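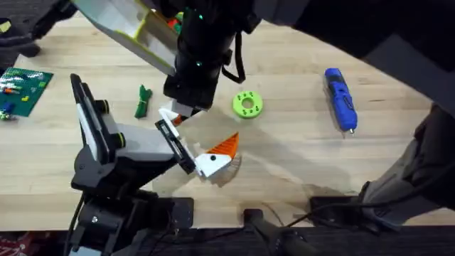 Why does Tomow stop recording when the phone screen locks?
The app loses camera access when the screen locks on any build before 303. Update to 303 or later and turn on Keep Session Active under Settings > Capture.

Thread: Recording stops on lock, build 283
Posted November 18, 2022

pkrell
The answer pinned at the top doesn't cover my case. I'm on 283 because 303 isn't offered for my phone. The store page says my device is not compatible. Recording stops about a second after the lock, the file closes cleanly, and there is no error message. Is there a setting in 283 that does the same thing?

swai_user_dan
No. Keep Session Active was added in 303. In 283 the only workaround is to set screen timeout to Never and dim the display all the way. Battery drain is noticeable but the clip survives.

halftone
You can also use the Nidgate plugin. It starts a foreground service with a persistent notification, and the system leaves the camera alone as long as the notification is up. Works on 283 for me.

swai_user_dan
Nidgate keeps the process alive. It does not keep the camera session open. Those are separate things. On my phone the process was still running after lock and the video track had ended anyway. Audio kept going. I got a file with 1000 seconds of sound and a frozen picture.

halftone
Which phone? Mine records both tracks through a lock. I checked the file in a desktop player and the frame timestamps are continuous.

swai_user_dan
Brasby, the older one with the plastic back. Stock firmware.

halftone
Then it's the firmware. Brasby closes the camera on lock regardless of what the app asks for. I wouldn't call that a plugin fault.

swai_user_dan
I didn't say fault. I said it doesn't work, and it was recommended without mentioning the phone.

pkrell
Mine is also a Brasby, so I assume I'm in the second group. I tried Nidgate with the lock button and got the same result: audio continues, picture freezes on the last frame.

Esko Mustonen
A few corrections, I maintain the muxer part of Tomow.

The compatibility filter for 303 checks the camera API level the phone reports. Some Brasby firmware reports the legacy level even though the hardware can do more. If there is a firmware update pending, install it, restart, then clear the store app's cache. The listing is refreshed after that.

The frozen picture is a muxer behavior. When the video source ends and audio continues, 283 holds the file open and writes audio only. In 303 both tracks are closed together and a new file is started when the camera returns.

Bitrate has nothing to do with it. I mention this because the old thread suggests dropping to 600 and people still try it.

pkrell
There was a firmware update pending. Installed it, cleared the cache, and 303 is now listed. Keep Session Active is on and a short test went through a lock with picture and sound.

halftone
Does 303 still work with Nidgate installed? I'd like to keep the notification controls.

Esko Mustonen
It does, but turn off Nidgate's own wake option. With both active, stopping from the notification can leave the camera open until you close the app.

grebe_n
Same Brasby here, no firmware update offered, legacy level reported. Is there an APK of 303 without the filter?

Esko Mustonen
There isn't. On a phone that really is at legacy level it crashes at the first frame. Stay on 283 with the timeout set to Never.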